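Toy sorting: metal bin or plastic tubs??

kekeli_d
Posted 2/23/21
Ok so we've got toys everywhere again. Blocks, little figures, odd bits from games we dont even own anymore. Picked up a big gray metal bin, sloped sides, paint on the back wall pretty rough. Plan is tip the lot in, pick out by type, tubs after.

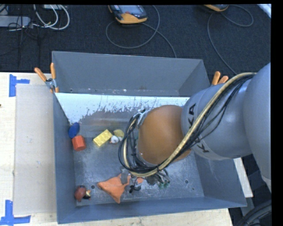 Anyway my question is do I line the bottom or leave it bare. Got an old Wundholm bath mat I could cut up. Colour doesn't matter.

aragbeko68
Leave it bare. Mat just collects crumbs and hair. Wipe it down first though, that floor's dusty.

Mariama T
Disagree, line it. Bricks on bare metal at 6 am, no thanks. Felt not bath mat tho.

aragbeko68
Felt is worse!! Ever tried getting fluff out of brick studs

kwame_a
Why a bin at all. Old bedsheet on the floor, grab 4 corners, done. Did ours that way in May, 3,000 pieces, one arvo.

kekeli_d
Sheet's no good here, dog. Sloped sides are the whole point, stuff slides back to the middle.

Mariama T
Fair. What about the holes in the bottom? Small bits will go straight thru if they're loose enough.

kekeli_d
Only two and theyre small. Bit of tape. Going bare for now, if its too loud I'll try felt, sorry Ara

aragbeko68
You'll be back. Tape from underneath btw, or it peels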